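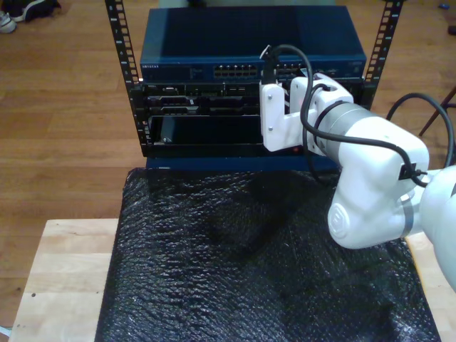

Robotergestütztes Patchen: Regeln und gute Praxis

Unter robotergestütztem Patchen versteht man das Stecken, Ziehen und Umlegen von Netzwerkkabeln durch einen Roboterarm. Ich pflege diesen Artikel in unserem Wiki jetzt seit dem Frühjahr, und weil ich dauernd nach den Regeln gefragt werde und kaum nach der Technik, geht es fast nur um die Regeln (die Technik steht unter »Greifer« und »Kabelführung«, da schreibt Catrin Gwilliam, die kann das sowieso besser). Wer Ergänzungen hat: immer her damit!

Begriff und Abgrenzung

Gemeint ist bei uns das Arbeiten an der Vorderseite eines Racks, also Switch, Server, Patchfeld. Stromkabel gehören ausdrücklich nicht dazu, Glasfaser auch nicht, dafür gelten eigene Biegeradien und eigene Kopfschmerzen. Manche Leute sagen »Robo-Patching«, in den älteren Skurnley-Papieren heißt es noch »automatisierte Rangierung«. Ich finde das Wort schön, aber durchgesetzt hat es sich leider nicht.

Herkunft der Regeln

Rechtlich ist der Rahmen nicht besonders exotisch. Für Industrieroboter schaut man in die ISO 10218, für das Arbeiten Seite an Seite mit Menschen zusätzlich in die ISO/TS 15066, und eine Risikobeurteilung braucht man so oder so. Was dort naturgemäß fehlt, ist alles, was mit kleinen Rastnasen und störrischen Kabeln zu tun hat. Diese Lücke füllt bei uns die Hausregel Skivon, die Eirlys Samuel im März aufgeschrieben hat und die seit Dienstag, 23. April, für alle Arbeitsplätze gilt. Sie ist angenehm kurz und an zwei Stellen ziemlich streng - dazu gleich mehr.

Aufbau des Arbeitsplatzes

Das Rack muss feststehen. Klingt banal, ich habe aber selbst schon einen Vormittag lang Positionen nachgelernt, bevor ich gemerkt habe, dass das Gestell bei jedem Steckvorgang ein winziges bisschen nach hinten wanderte. Also verschrauben oder klemmen, und nach jedem Umbau einmal kräftig mit der Hand dagegendrücken. Der Untergrund vor dem Rack soll dunkel und möglichst einheitlich sein, damit sich helle und farbige Stecker gut abheben. Zu glänzend darf er allerdings auch nicht werden, Spiegelungen bringen die Bilderkennung gern durcheinander.

Die Leitungen am Arm selbst werden so verlegt, dass sie in jeder Stellung genug Spiel haben und trotzdem nirgends hängen bleiben. Vor dem ersten automatischen Lauf fährt man den gesamten Weg einmal langsam ab, mit der Hand am Nothalt. Der Laufbereich bleibt frei von Taschen, Schuhen und Stuhlbeinen (ja, ich weiß, ich bin da auch kein Vorbild).

Greifen und Stecken

Gegriffen wird an der Tülle, nie am durchsichtigen Steckerkopf und nie am Kabel allein. Die Tülle verzeiht Druck, der Kopf nicht, und wer am Kabel zieht, zieht irgendwann die Adern aus den Kontakten. Gezahnte Backen sind erlaubt und bei gerippten Tüllen sogar sehr angenehm, solange die Zähne keine Abdrücke hinterlassen. Die Rastnase muss frei bleiben!

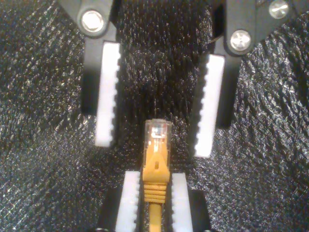

Bei der Übergabe von einem Greifer zum anderen gilt die Regel, über die wir am längsten gestritten haben: Der haltende Greifer öffnet erst, wenn der übernehmende geschlossen ist und seine Kraft gemeldet hat. Dazwischen liegt eine Wartezeit, und in der bewegt sich nichts. Catrin hielt das für übertrieben, ich anfangs auch, aber seitdem suchen wir deutlich seltener Kabel unter dem Tisch.

Fürs Stecken selbst sind höchstens 3 Versuche pro Buchse vorgesehen. Danach hält der Arm an, und ein Mensch schaut nach. Die Vorschubgeschwindigkeit liegt auf den letzten Millimetern bei rund 4 mm pro Sekunde, was beim Zuschauen quälend langsam wirkt und trotzdem so bleiben soll. Nach dem Einrasten folgt ein kurzer Zugtest, ganz sanft, dann erst lässt der Greifer los.

Protokoll und Prüfung

Jeder Steckvorgang bekommt einen Eintrag in Gape, unserem Protokollprogramm: Buchse, Kabel, Zahl der Versuche, Ergebnis des Zugtests. Bitte auch die misslungenen eintragen, gerade die! Nach 80 Vorgängen werden die Backen geprüft und gereinigt, bei sichtbarem Abrieb sofort getauscht. Übungskabel werden gekennzeichnet und kommen nie in den echten Betrieb, egal wie gut sie noch aussehen.

Kritik und offene Punkte

Am häufigsten höre ich, die Skivon sei für kleine Aufbauten zu umständlich. Teilweise stimmt das. Der Freigabezettel hatte in der ersten Fassung 23 Felder, und ich habe ihn beim Ausfüllen mehr als einmal verflucht - Eirlys hat ihn inzwischen gekürzt. Offen ist noch, wie wir mit dicht belegten Switches umgehen, bei denen Nachbarkabel im Weg hängen. Darf der Arm sie zur Seite schieben, solange sie unter Last sind? Die Gruppe von Serkunero erlaubt es mit Kraftbegrenzung, bei uns ist es vorerst verboten. Ich neige inzwischen zur Serkunero-Lösung, habe dazu einen Entwurf auf der Diskussionsseite abgelegt und freue mich über Widerspruch.

Siehe auch: Greifer, Kabelführung, Risikobeurteilung, Nothalt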